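How Do You Teach a Robot to Do the Laundry?

Think about the last time you put clothes in the washing machine. You grabbed an armful, pushed it through the round door, and maybe picked up the sock that fell out. Easy, right? Now try it with only two fingers on each hand. Go on, use just your thumb and one finger! It gets a lot harder, and that is the puzzle the kids in the Nulden Robot Club have been working on since January.

The club meets after school in Prarnberg, and its members are between nine and thirteen years old. Their robot is called Kelmendi. It has two arms, and each arm ends in a gripper with two fingers. Kelmendi is strong and never gets bored, but it has never seen a T-shirt before. Somebody has to teach it.

Why is laundry so tricky?

Robots are great with things that keep their shape. A block is a block, whichever way you turn it. If a robot knows where the block is, it can pick it up the same way every time.

Cloth is different. Drop a pillowcase on the floor ten times and you get ten different heaps! It folds, it droops, it hides its own corners. A sleeve can be stuck under a towel, so you pull on one thing and three things come up together. Scientists call cloth a "deformable" object, and that just means it changes shape when you touch it.

Learning by being shown

So how do you teach a robot about something that never looks the same twice? You show it, again and again and again. A club member holds a pair of controllers and moves them, and Kelmendi's arms move the same way. If you reach forward, the robot reaches forward. If you squeeze, the gripper closes. All the while, a computer saves what the cameras see and how the arms are moving.

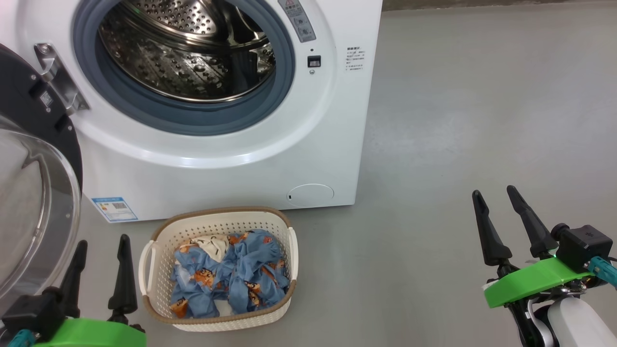
One complete try, from start to finish, is called a demonstration. The club has saved 327 of them so far — and 84 were done by the same girl, Merja Niskanen, who is eleven and says her thumbs are now the strongest part of her body. Her best advice is to go slowly. "If you rush, the robot learns to rush," she says. "Then it learns to drop things too."

After that, the computer looks through all the demonstrations and searches for patterns. Where do the fingers usually go when the cloth is in a heap? When do they close? How high do the arms lift before they move toward the door? Bit by bit it builds a set of rules for itself, and then Kelmendi gets to try alone.

What about mistakes?

There are plenty! On its first try by itself, Kelmendi squeezed the air next to a towel and then very carefully put the air in the washing machine. Everybody cheered anyway.

Blagoje Delić, the teacher who runs the club, likes it when things go wrong. The kids write each mistake in a big notebook, and then they make new demonstrations that show the robot what to do. Did it miss the towel? They record more tries with the towel in odd places. Did a sleeve hang out of the door? They practice tucking sleeves.

The club is hoping to reach 900 demonstrations before the Korkorska Robot Games, where teams get 165 seconds to load one basket of laundry.

Try it at home

You will need two pairs of kitchen tongs, a basket of clean clothes and a big cardboard box with a round hole cut in one side (ask a grown-up to help with the cutting). Hold one pair of tongs in each hand and move the clothes into the box without touching them with your fingers.

Then let a friend have a turn, and watch closely. Where do they grab first? What do they do when something slips? Write it down — you are collecting demonstrations!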